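From: Hajnalka Hajdu
To: the Fliller list
Date: April 2019
Subject: Re: how messy is messy enough?

Bárány wrote:
> Our policy is great on the demo table and hopeless on anyone's
> real desk. Before we collect more, does Plamudholm tidy up
> between episodes or just let it rot?

Somewhere in the middle, which will please neither camp. We start each batch from a layout with pens, paper wads, a bun in a nice dish, and a basket that begins empty. The bun has outlasted two interns.

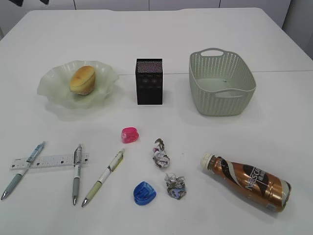
Grorow wrote back off-list that layouts are a waste of time, and that you should tip the drawer out and press record. Fine, until you want to compare two operators and find they were never given the same problem.

So we keep the layout for a batch and let the operator pick the order. We used to dictate the order too. The model learned it beautifully and then went for the first item on the list whether or not it was there.

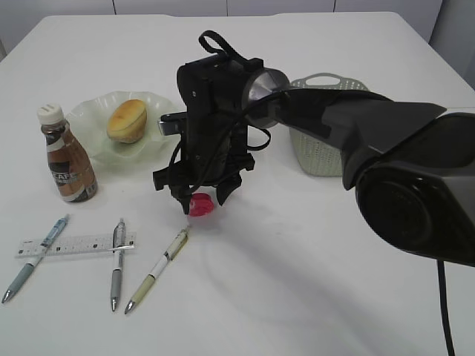
Small things eat the hours. Anything that lies flat gets approached from the wrong side, and people learn to cheat by nudging it first. I keep the nudges. I also keep the fumbles, provided the operator recovers, and I throw out any episode where someone gives up and sulks. We have 1845 episodes that survived this, and I have watched more of them than is good for a person.

Bottles on their sides are the other nuisance. Some operators take them by the middle, some near the cap, and each group thinks the other was raised badly.
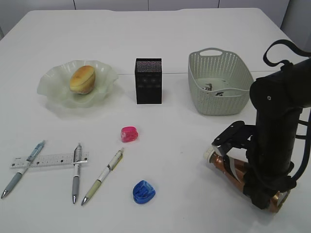
My advice is to label the grasp afterward and leave the operators alone. We tried having them call it out as they went, and they slowed down so much that the arm looked as if it was thinking.

If you want our layout sheets, write to me directly. The spreadsheet has 2 tabs. Ignore the second one.

Hajnalka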